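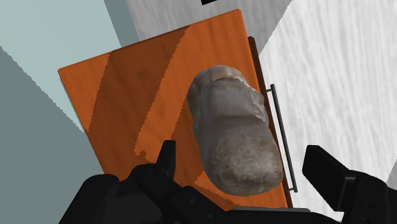 Simulator view from overhead: the two-fingered gripper, still open, with a lumpy gray-brown object on the orange cabinet.

About the Hartley Robot Club

We're the after-school robotics club at Hartley, and we're so glad you found us! Stamatia Tzavaras started the club with a couple of old laptops and a great deal of patience, and she still runs it with Lwazi Magagula, who looks after the programming side (and the snacks, when he remembers).

Most of our work happens in simulation, where students write the code that moves an arm toward an object and try to pick it up. A team may run up to 400 tries on one task before the Busolcombe meet in November, and yes, plenty of them go wrong, which is half the fun.

We have room for 40 students and you don't need to have coded before. Come by the lab at 3:30, pull up a chair next to somebody and ask what they're working on. They'll be happy to tell you, probably at length!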